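Tirkance Exercise Mat – Care and Set-up Guide

Section 2: Unrolling, cleaning and putting away your mat

Welcome to the second part of the guide, and thank you for reading this far. Most people are keen to get straight on with their stretching, and we do understand that, but a little time spent on the mat at the beginning will make it a much nicer thing to live with. If you have bought the mat as part of the Grernach home set, the blocks and strap are dealt with in Section 4 and you can leave them in their bag for now.

2.1 Before you begin

You will need a clear stretch of floor, a soft broom or vacuum cleaner, two clean cotton cloths, a bowl of lukewarm water and a drop of mild washing-up liquid. If your mat came with the Urquijo storage strap, keep that to hand as well.

Wood, laminate, vinyl and tile are all perfectly good surfaces. Thick carpet is less satisfactory, as the mat tends to ruck up under your feet when you step from one pose to the next, though a short, firm carpet will do well enough if that is what you have.

CAUTION: Do not lay the mat over a freshly waxed or oiled floor. Wait until the finish has fully hardened, going by the instructions on the tin.

2.2 Unrolling the mat for the first time

1. Sweep or vacuum the floor. Grit is the great enemy here – even a few grains under the mat can leave scratches on a wooden floor, and they will work their way into the underside too.

2. Take the mat out of its sleeve. Please don't use a knife on the wrapping. The paper band has a perforated tear line, and it comes away very easily once you have found it.

3. Set the roll down at one end of the space with the ribbed side facing up as it opens, and push it gently away from you. Let it unroll at its own pace.

4. Leave it flat for a few hours, or overnight if the room is chilly. Mats that have travelled in cold weather are stiffer than usual, and we have more letters about this in December than in all the other months put together. A night indoors generally puts things right.

5. If the ends are still lifting, turn the mat over, roll it up loosely the opposite way, hold it like that for a minute or so and lay it out again. A few hardback books on the corners will help a stubborn one along.

NOTE: A new mat may have a faint smell. It is harmless and fades in an airy room. Please don't be tempted to hang the mat out in bright sunshine to hurry it up, as the colour will suffer for it.

2.3 Placing two mats in one room

Plenty of our customers practise with a partner, a friend or a patient older child, and a second mat takes a bit more thought than the first.

1. Lay the first mat down where there is most room overhead and to the sides. Stand on it and swing your arms out wide, just to be sure of the lampshade.

2. Lay the second mat either alongside or across the end of the first, whichever suits the shape of your room. Leave a strip of bare floor between the two so that neither edge rides up over the other.

3. Step on and off each mat a few times. If either one slides, lift it, wipe the floor beneath with a barely damp cloth, dry the floor and try again.

CAUTION: Never overlap two mats to make a thicker one. The upper mat can slip without warning. If your knees want more padding, use a folded blanket or the Drerkidar kneeling pad.

2.4 Everyday care

A quick once-over after you have finished is far kinder to the mat than a fierce scrub every few months, and it only takes a moment.

1. Check the surface and edges for fluff, threads, crumbs and small scraps. Pick up anything you find with your fingers. Keeping your other hand flat on the mat stops it shifting while you reach for the far end.

2. Wipe the top with a cloth wrung out in plain water, following the line of the ribs. Going across them simply pushes the dust down into the grooves.

3. For marks, add the drop of washing-up liquid to the bowl, dab, and wipe again with clean water. Hand cream and sun lotion may need a second go.

4. Dry with the other cloth, then leave the mat open until no dampness remains.

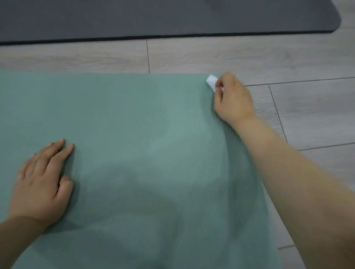 Can the mat go in the washing machine?

Please wash it by hand only, however gentle your machine's programme may be. Spinning stretches the mat out of shape and can pull the ribbed surface away from the base, and we are sorry to say that neither can be mended afterwards.

2.5 Putting the mat away

1. Make sure that the mat is dry on both sides. The underside is easily forgotten, particularly on tiled floors.

2. Roll it with the ribbed side outwards. This feels the wrong way round to begin with, but it encourages the ends to lie down next time. Start from the narrow end and keep the edges in line as you go.

3. Fasten the strap so that it is snug but not tight. You should be able to slip 2 fingers underneath.

4. Stand the roll upright in a cupboard or lay it along a shelf, well away from radiators. Don't pile other things on top of it, or you will find a flat patch in the middle when you come to use it.

NOTE: Never fold the mat, even for a short journey. A crease that has been pressed in by a suitcase is very slow to come out and sometimes stays for good.

2.6 When to replace it

With ordinary use at home you should have a long and happy time with your mat. Have a look at it every so often in good daylight. If the ribs have worn smooth where your hands and feet usually go, or the surface is starting to flake, it is time for another. Old mats are very useful under camping beds, in the boot of the car, or cut up to kneel on in the garden, so do find yours a second life if you can.

Replacement straps are listed under part number 558, and the cotton sleeve under part number 33. Both are sold separately through the shop where you bought your mat.

Section 3 deals with the carry bag and its shoulder strap.

Guide last revised November 20, 2018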